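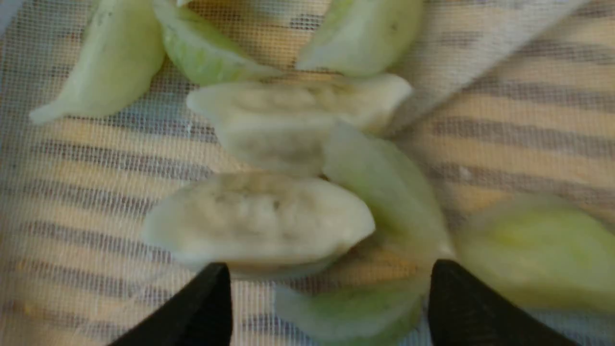 Figura 1. Dos empanadillas blancas plisadas sobre una malla blanca fina, con un paño de rayas anchas debajo.

Historia de la alimentación
Tema 4: El problema de los orígenes

Casi todos los manuales divulgativos abren el capítulo de las masas rellenas con una leyenda. Un médico, un general o una emperatriz con prisa inventa el plato en una noche y el plato recorre después medio continente. Conviene leer esas historias con el lápiz en la mano. Suelen aparecer escritas siglos después de los hechos que cuentan, y quien las copia rara vez dice de dónde las saca.

4.1. Qué entendemos por «la misma» comida

Jiaozi, mandu, manti, pierogi, ravioli. La tentación de dibujar flechas entre ellos es enorme y los mapas quedan preciosos en clase. Ahora bien, envolver un relleno en una lámina de masa es una solución bastante obvia para quien tiene harina, agua y poca carne. Que dos pueblos la practiquen no demuestra que uno la aprendiera del otro.

Hay casos con mejor apoyo. El parentesco entre las palabras manti, mantı y mandu se ha estudiado mucho y parece razonable admitir algún contacto. Pero una palabra puede viajar sin su receta, y también al revés: el mantou chino actual es un pan al vapor sin relleno. Quien use la etimología como prueba única tendrá que explicar eso.

4.2. Las fuentes y sus límites

a) Recetarios. Describen la cocina de quienes podían encargar un libro. De la cocina campesina dicen poco, y lo poco que dicen está filtrado.

b) Restos materiales. En las tumbas de Astana, en Turfán, se conservaron piezas de masa rellena de época Tang gracias a la sequedad del clima. Son un testimonio magnífico de que allí se comían. No dicen nada sobre dónde empezaron a hacerse, y sin embargo se citan una y otra vez como si lo dijeran.

c) Testimonio oral. Evanthia Lazaridis defiende en los apuntes del curso pasado que la memoria familiar llega «intacta» hasta cuatro generaciones. No veo en qué se apoya. En las entrevistas que ella misma transcribe, dos hermanas discrepan sobre si su madre cerraba la masa con pliegues o con tenedor.

4.3. El pliegue como argumento

Styliani Makris propone clasificar las piezas por su cierre y deducir de ahí rutas de difusión. Su catálogo reúne 198 piezas y es útil como inventario. Como prueba histórica me convence menos: 23 de ellas figuran con procedencia «desconocida» y aun así entran en el mapa final. Además, el cierre depende de la mano, de la humedad de la masa y del modo de cocción. Una misma cocinera puede variar el plisado de una tanda a otra - cualquiera que haya cocinado en cantidad lo sabe - y el catálogo no contempla esa posibilidad.

Para el comentario de texto (máximo 2 páginas)

Elegid una afirmación de origen tomada de un libro, una carta de restaurante o una web, y rastread la cita más antigua que encontréis. Indicad en qué punto se corta la cadena. «Según la tradición» no cuenta como fuente. Se entrega en octubre, antes de las 20 h, en el casillero del departamento.

Lectura obligatoria: Makris, introducción y capítulo 3. Lectura optativa: la reseña de Trefor Price, demasiado amable a mi juicio, pero con buena bibliografía.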